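Six months now since the arm came to our packing room at Dobos, and my sister asked me last night if I hate it yet. I've been chewing on that all morning, so you get a thread with my coffee. (1/10)

I don't hate it. I did sulk for most of March. I'd been on the small parts bench for 7 years and I liked my bench. You get a rhythm going and a radio station and you know which drawer sticks. (2)

What the arm does is pick and place, mostly for the Pletley orders, which are endless little fittings into endless little trays. What I do now is set it up, keep it fed, check what comes out, and fuss over its fingers like they're my own. (3)

And the fingers do need fussing over! I'd pictured something shiny and sealed, like a dishwasher. It's a lot closer to an old bicycle. Bolts, brackets, scuffs, dust. I check it at the start of every shift before I've even got my sweater off. (4) 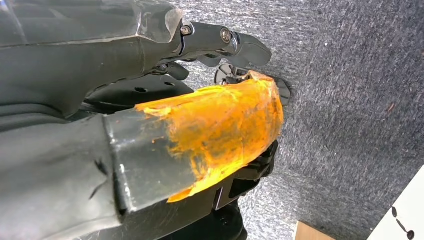

Orange on the end of the bar, and plenty of black coming through it.

My hands are the part I didn't expect to write about. I used to go home and not be able to open a jar. My thumbs have come back to me, and I've started knitting again, badly, a scarf that keeps getting wider. (5)

On the other side of it – I miss the talking. There were 8 of us along that bench and you heard about everybody's kids and knees. We're spread out now. Two went over to the Orgate line, one went to receiving, and I have to walk to find out anything. (6)

Nobody was let go, and I want to say that plainly because people always ask. But when somebody retired this spring the job wasn't posted again, and we all noticed. I think both of those things ought to be said together. (7)

The training was two afternoons from the Wekemora people, who were lovely and talked very fast. Everything else I learned by standing there with a notebook. My notebook is now apparently "the manual" and lives on a hook by the door. I'd like a raise for the notebook. (8)

If your shop is getting one, ask early who looks after it on the late shift. We didn't, and for weeks that meant my phone buzzing at supper. Ask what happens to your break times too – ours got shuffled around and it took a lot of grumbling to get them back. (9)

Okay, coffee's gone and I've got trays to load. If you work next to one of these, tell me how it's been for you, I'll read them all at lunch. (10/10)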